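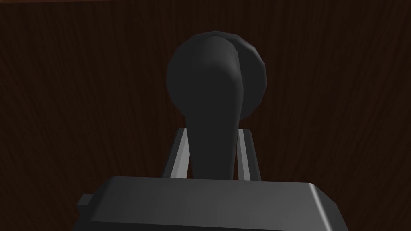

Josdale clinic adds weekly balance and dizziness sessions

Patients in Josdale who have trouble with dizziness or vertigo will be able to get tested closer to home starting in July, when the Trerkard Hearing Center opens a balance clinic at its Bùi Street office.

The clinic will run one morning a week, from 8:30 a.m. to noon. Until now, people referred for balance testing have had to travel to the hospital in Skevdale, where the wait for a first visit has grown over the past year.

"We were sending people out of town who could barely sit in a car without feeling sick," said Leonie Ashby, the center's lead audiologist. "Some of them canceled. Some of them went and had to stay over with family because they couldn't face the ride back the same day."

According to the center, its doctors and audiologists referred 177 patients to Skevdale for balance problems last year. Of those, 103 were seen within the year. The rest were still waiting when the year ended, moved away, or asked to be taken off the list.

The sessions will be led by Ashby and by Tín Cù, a physical therapist who has worked with inner ear patients in Skevdale and will split his time between the two towns. Each first visit will last up to two hours. It will include a hearing test, a check of eye movements, and a set of head and body position tests that can help show whether the problem comes from the inner ear.

One of the most common causes of short spells of spinning is benign paroxysmal positional vertigo, often called BPPV. It happens when tiny crystals in the inner ear move out of place. It can often be treated in the office with a series of slow head movements, and many people need only one or two visits. 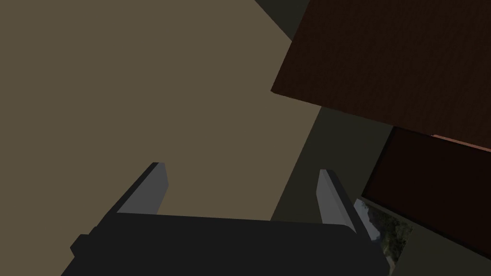 Other causes take longer to sort out. Cù said patients with inflammation of the inner ear or a weak balance nerve are usually given exercises to do at home several times a day, and that most of his follow-up visits are spent going over those exercises and making them harder.

"People stop moving their heads because it makes them dizzy, and then their necks get stiff and they feel worse," he said. "We start small. Sitting in a chair, looking left and right. Then standing, then walking down the hall."

Oanh Võ, 68, was on the Skevdale list for five months before she was seen. She said she had stopped driving and was holding on to the furniture to get to her kitchen at night.

"My daughter took a day off work each time I had to go," Võ said. "For the next one I can take the bus."

The center has room for 4 new patients at each session, along with follow-up visits. A referral from a family doctor is needed for now. Office manager Lungile Oosthuizen said patients already on the Skevdale list who live in Josdale will get a letter asking whether they want to switch, and that switching will not cost them their place in line.

Patients are asked to wear flat shoes, to skip eye makeup, and to bring a list of all their medicines, including any bought without a prescription. They should ask the office before stopping any of them. Anyone who has been having strong spells should have someone else drive them to the first visit.

Ashby said the clinic is not the right place for a sudden emergency. People who have dizziness along with a sudden loss of hearing, slurred speech, a severe headache, or weakness on one side of the body should get emergency care right away.

Letters to patients on the Skevdale list will go out before the first session. The front desk will take new referrals by phone or fax during regular office hours.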